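What is a trade union, and what happens in a strike?

Work and Government: pages for readers aged 9 to 12
Last updated May 11, 2025

A trade union is a group of workers who have joined together to deal with their employer. The employer is the person, company or public body that pays them. Most members pay a small sum each month, called a subscription. The money pays for the union's offices, its staff, its legal advice and sometimes a fund for members who are on strike.

One worker asking for higher pay can be refused quite easily. If all the workers ask together, the employer has to think about what would happen if they all stopped work. Talks between a union and an employer are called collective bargaining. "Collective" means done as a group. "Bargaining" means trying to reach a deal.
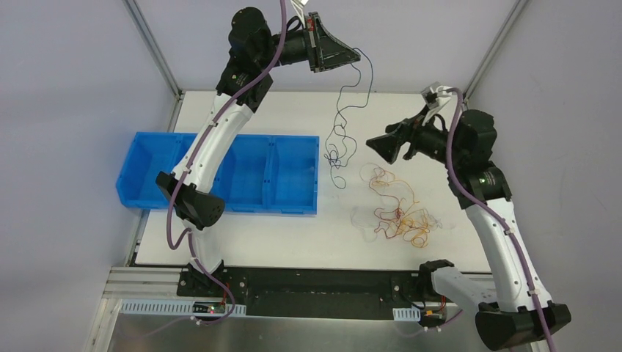 Collective bargaining covers more than pay. It can deal with the length of the working day, holidays, breaks, safety and the way new equipment is brought in. Equipment is a common subject. When an employer plans to use new machines, a union may ask which jobs will change, who will be trained and whether anyone will lose their post. The answers can be written into an agreement, which both sides sign.

Take the town of Trindlow. The bus company there, Widmer, employs 600 people. In January the drivers' union asked for a pay rise of 5 per cent. Widmer offered 2 per cent. A rise of 5 per cent means that for every £100 a driver earned before, the driver would now earn £105. With 2 per cent, it would be £102. The two sides met several times and did not agree. This is called a dispute.

When there is a dispute, a union can ask its members to vote on whether to strike. The vote is called a ballot. In Trindlow the ballot papers were sent by post to members' homes and returned in sealed envelopes. The votes were secret, so the employer could not find out how any one person had voted. Most of those who voted were in favour of a strike.

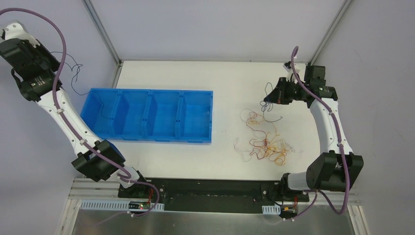 Are workers paid while they are on strike?

Employers do not normally pay workers for the days they are on strike. Some unions make a payment from a strike fund, but it is usually less than the normal wage. This is one reason why many strikes last only a day or two.

A strike means that workers refuse to work for a time. It is not the same as leaving a job. The workers expect to return when the strike ends. Before it starts, the union usually has to tell the employer the date. In Trindlow this gave Widmer time to put up notices at bus stops, and gave schools time to tell parents.

Some strikers stand outside the place where they work. This is called a picket. They may hold signs and hand out leaflets, and they may ask other people to support them. They must do so peacefully.

A strike affects people who are not part of the dispute. Passengers may be late or may have to walk. Shops may have fewer customers. People hold different views about whether a particular strike is fair, and newspapers often report the views of the union, the employer and the public.

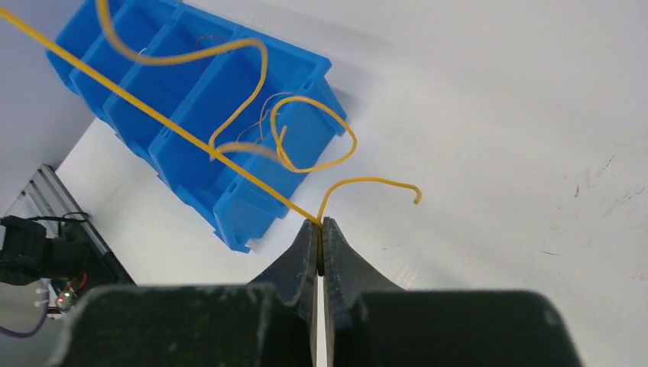
Sometimes several unions act at the same time. If workers in many different kinds of job stop work on the same day, it is called a general strike. Unions may also hold a march, with or without a strike. A march is a form of protest. People walk along a route through a town, often to a square where speeches are made. The organisers normally tell the police the route beforehand so that roads can be closed.

The rules on strikes are made by governments and differ from one country to another. In some countries, certain workers, such as soldiers and police officers, are not allowed to strike.

Most disputes end with an agreement. If the two sides cannot reach one alone, they may ask for a mediator, a person who belongs to neither side and helps them to talk. The Trindlow dispute went to a mediator and was settled after 16 days. The drivers accepted a smaller rise than they had asked for, and Widmer agreed to longer breaks on the Grotier route.

Words to know

Ballot: a vote, usually secret.
Dispute: a disagreement between workers and an employer.
Mediator: a person who helps two sides to reach a deal.
Picket: a group of strikers standing outside a workplace.
Subscription: money paid regularly by members.

Next page: What does a local council do?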